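August 23, 2019
Packing notes, Mapplebeck order

Box sizes again. The Jurkach cartons came in this week and I put one up next to the old Katov size to decide which we keep buying. Outside measurements are close. The difference is in the flaps: Jurkach cuts them longer, so they overlap when folded and take tape better, but they get in the way when you are loading from the side. The Katov ones stay down after one crease.

Price is 42 cents against 46 if we take 200 at a time. At 2,000 the gap closes and we would have to store them, and I don't want the back shelves full of cardboard until February.
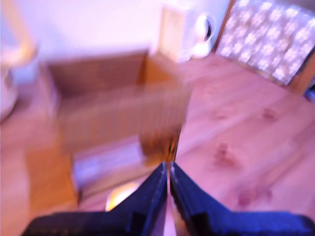
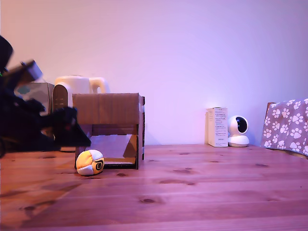 Side loading is what I want for the soft goods in the Mapplebeck order. They are light and they roll, and dropping them in from the top means reaching in to straighten every one. With the open carton on its side on the table, the yellow-orange and white stuffed ball only has to travel a short way to get from the corner of the box to the inside. The kettle should move somewhere else before we do a full run – it is right behind the carton and there is no room to slide anything back.

Tape: the paper roll tore twice on the Jurkach flaps. Plastic held. Try the wider paper tape from Pukis before deciding.

To do
– weigh both cartons empty
– ask Jurkach if they will cut the flaps shorter, and what it costs
– crease all four flaps before loading, check whether they still spring up after lunch
– clear the wall side of the table
– order filler, the bag is nearly out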